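Notes on the segmentation side of Nikora, our tool for cutting long first-person recordings into steps. Posting in pieces. Version 2 went onto the Brisness machines in March and I have had time to see where it fails.

The input is head-camera video of hand work. The output is a list of start and end times, each with a verb and an object. A planner downstream (Pal) reads that list and nothing else, so a bad boundary costs more than a bad label.

Version 1 cut on hand speed. Slow hands meant a boundary. Fine for pick and place, useless for wiping, where the hands slow down at the end of every stroke. One wipe came out as up to 18 steps.

Version 2 cuts on change of contact: which hand is touching what. Speed is kept as a weak prior. On our test set of 468 clips the wiping problem mostly went away and a new one turned up.

The new one is white on white. Cotton on cotton, paper on paper. The contact model cannot tell a hand holding a tuft from a hand resting on the pile beneath it, so the held object flickers on and off.

A median filter hides the flicker and also eats the short real contacts. We tried window lengths up to the point where picking up a pad vanished altogether. Filter removed.

What helped was anchoring. Find the things that stay put on the work surface, fix a local coordinate system to them, then track the hands in that. The head moves constantly and most of the apparent hand motion is head motion.

The nail trolley set from Tradton is a good test of this. Teal bottle and four small clear containers at the back of the top tray, hands working in front of them. The perforated tray itself is a poor anchor: the holes repeat and the matcher slips along by a hole or two.

Three moments from it, all the same trolley: cotton in both hands, both hands on paper towels, a black object being wiped with cotton.
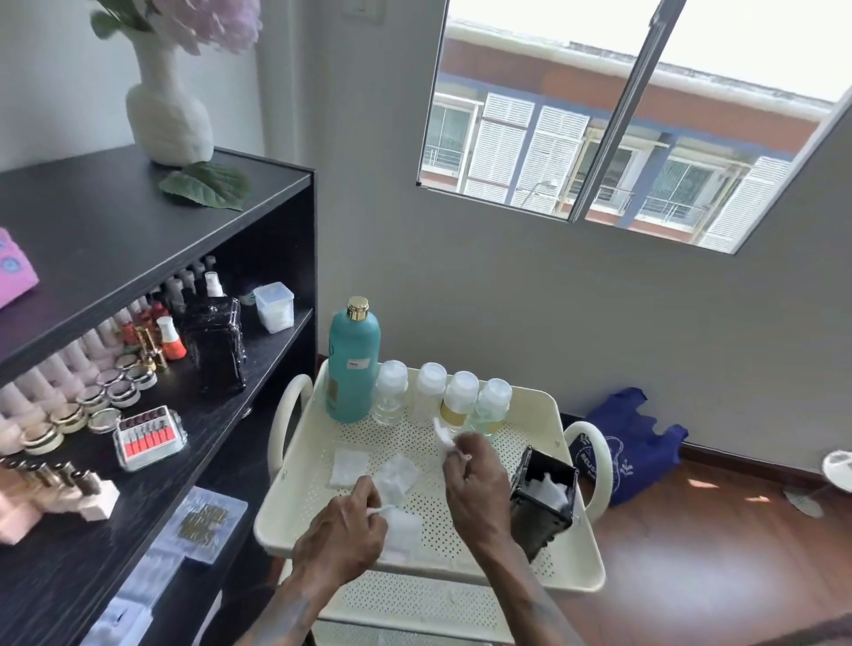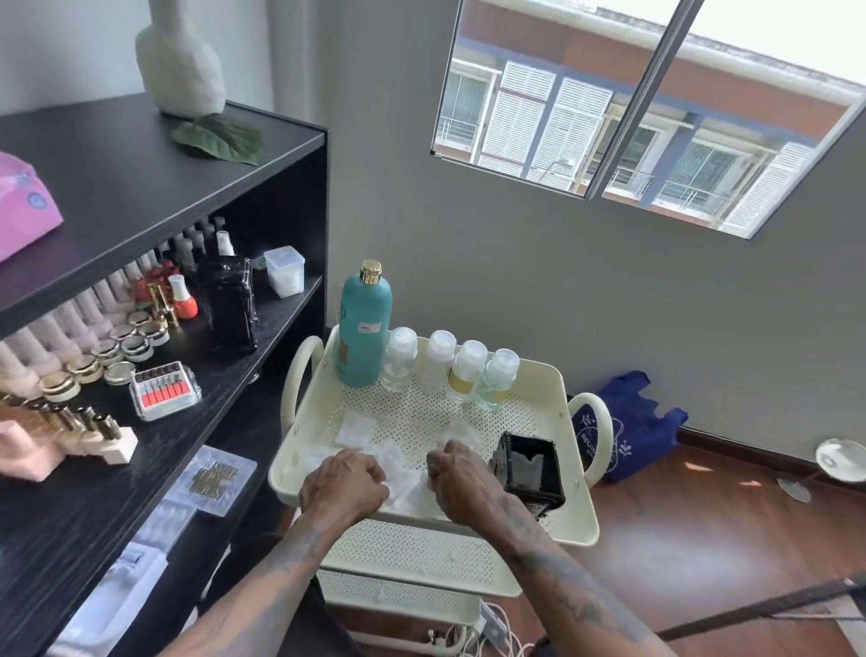
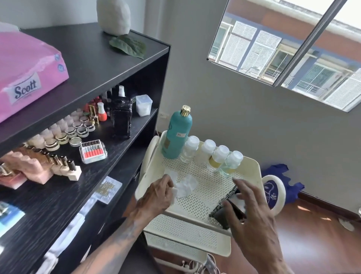
Feature budget is 2000 points per view. Left alone, the detector spends most of them on busy background, where they do nothing for the local frame. We now cap points per region and give the work surface a fixed share.

Windows are masked out before matching. Exposure shifts when the head turns towards the glass, and points in there drop and come back with new identities. The mask is crude, a brightness threshold plus a straight-edge check, and it sometimes takes out a pale wall too.

Labels: we have stopped asking for the exact object when the model is unsure. "Wipe, dark object" is an allowed output. Pal can plan with that. It cannot plan with a confident wrong noun, and we spent a good while in March tracing one of those.

Two-handed steps are still awkward. If the left hand steadies and the right hand wipes, is that one step or two? The current schema says one step with two roles. The old schema said two overlapping steps, and Pal tried to run them in sequence.

The conversion script for old annotation files is in the tools folder. It will refuse any file with overlapping steps on the same hand. Fix those by hand, please, and don't pass the force flag. I am removing the force flag.

Still open: boundaries where the hands leave the view. At present the step stays open until a hand comes back, so a glance at a shelf can stretch a step badly. Next build will close it after a timeout and mark the end as unseen.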